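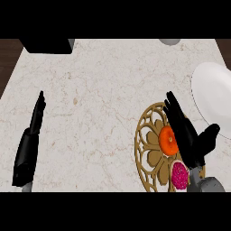 Questions I Get About the Fear of Flying Course

How long does it take?
There are 14 short lessons, and I'd do 2 a week. Going slower is fine — I took forever with my own fear!

Do I have to book a flight?
Not at first. You'll start with airplane sounds and videos, and work up to a trip to the airport (lesson nine, everyone's least favorite).

Can I take my anxiety medicine?
Please ask your doctor about that one. I'm a coach, so I can't tell you.

What if I panic halfway through?
Stop, write down your number from the worry scale, and try the same step again the next day. You can email me or Emmanuel too.

Contact Diễm Mai at Olik Coaching, Stindton | © Olik Coaching | Back to top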